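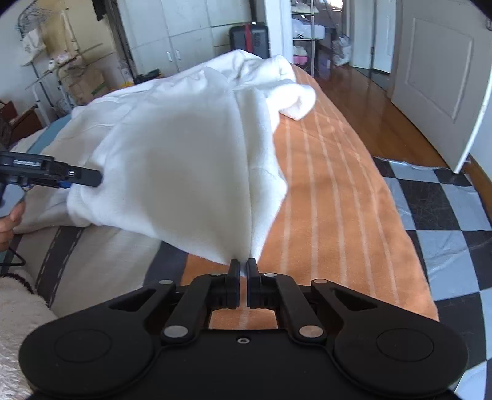 A dona da pensão Prusham dobra toalhas em cima da cama, nunca na mesa. «A mesa é para as contas, e as contas já me estragam o dia que chegue», diz, enquanto alisa uma colcha laranja com a palma da mão.

São 15 quartos e, em novembro, quase todos com hóspedes que tomam dois banhos por dia. A lavandaria Drunolow leva os lençóis; as toalhas ficam em casa, por teimosia. «Mandei-as uma vez. Voltaram duras como bacalhau.»

O método aprendeu-o com a mãe e não o recomenda a ninguém com pressa: ao meio no comprimento, outra vez ao meio, e depois em três. As felpudas são as piores. «Parecem obedientes e, quando uma pessoa vira costas, abrem-se — como os meus sobrinhos.»

E enrolar, como nos hotéis? Faz uma careta. Experimentou durante um verão, até o armário se encher de rolos que caíam ao abrir a porta.

Tem 80 toalhas brancas e conhece as que já deviam ser panos do chão. Quando lhe pergunto quando as reforma, olha para a janela. «Na primavera», responde. Depois pede-me que segure numa ponta.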